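Small Goods Handling, session 5 handout
Notes: Ayana Tekleab. Corrections to me or Wayne Clegg before the August resit.

Carrying on from last time (sorting returns, bench layout). You should have the Fothergill chapter read by now. If not, at least the part on kitting.

Today: small paired items. Earbuds, mostly. Same rules go for cufflinks, hearing aid tips, anything that comes in twos and rolls.

Why pairs are a pain
- left and right look the same until you turn them over
- white on a pale bench, hard to spot
- a lost one makes its partner worthless, so one mistake costs two items

Trays first. Colored, shallow, open on top. Color has to mean something and it has to mean the same thing all shift. Els Brouwer's old rule at Prodcombe was one color per side. Others use color for checked / unchecked. Either is fine, write it on the job card. Don't change it after lunch.

Cases stay out of the earbud trays. Keep them shut untill you need one. Open a case, fill it, close it, put it down, next.
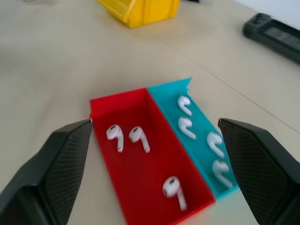
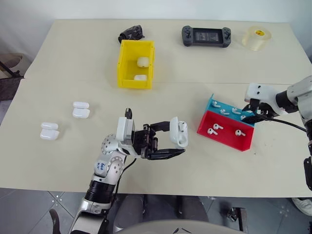

White earbuds and the red and blue-green trays.

Filling a case
1. lid open all the way before you reach for anything
2. pick up by the stem, keep off the mesh
3. stem goes down into the case, head on top
4. don't push. if it doesnt drop in, wrong side, swap it
5. close lid, check the seam is even all the way round

Common faults from the last group: two lefts in one case (most of them), lid closed on a stem, case put back with the unfilled ones. Last one is a layout problem, see session 4.

Worked numbers. Grovberg order, 2200 cases. Batch size 100, so 22 batches. Each case takes two earbuds, 4400 to handle in total. Stavros Popescu's group logged 51 rejects on it, work out the percent yourselves (answer is a bit over 2). Then work out how many earbuds that ties up if both get pulled every time.

For next time: draw your own bench, trays and bins marked, say what each color means. One page. Amber Parsons is collecting them. Fetitz bin sizes are on the back sheet, need those for the drawing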